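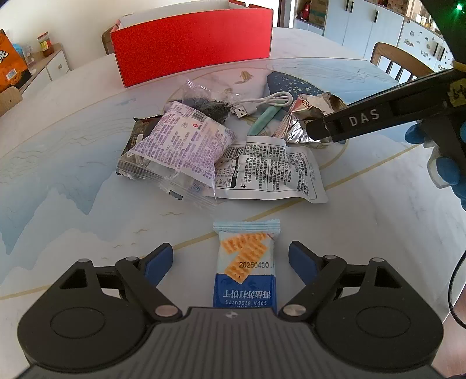 Tredance shoppers told cafe tables will pay for themselves

Tredance council says its plan to swap 40 parking bays for cafe seating will bring more people into the town centre by July. The evidence is thin.

The case rests on a survey by the consultancy Nostow, which had 1,467 replies. Only those who already visit the centre on foot were asked -- drivers were left out.

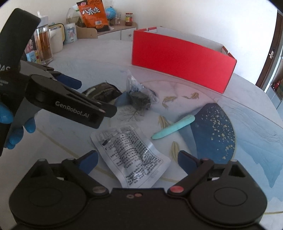
A round table with a marble-patterned top.

Traders in Maldonado Street have heard this sort of promise before. The last trial there ran for 4 months and its results were never published, though the council still calls it a success. 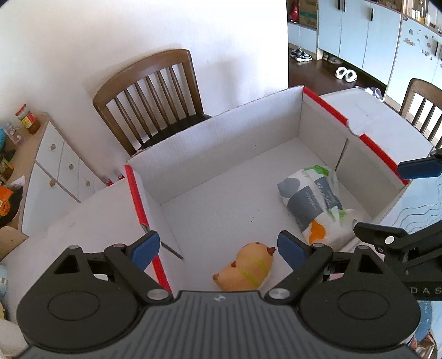
A petition against the scheme has 1,723 names, more than the survey had replies. The council says it will "take note" of it. It has not said what the work will cost, or who will clear the tables away in winter.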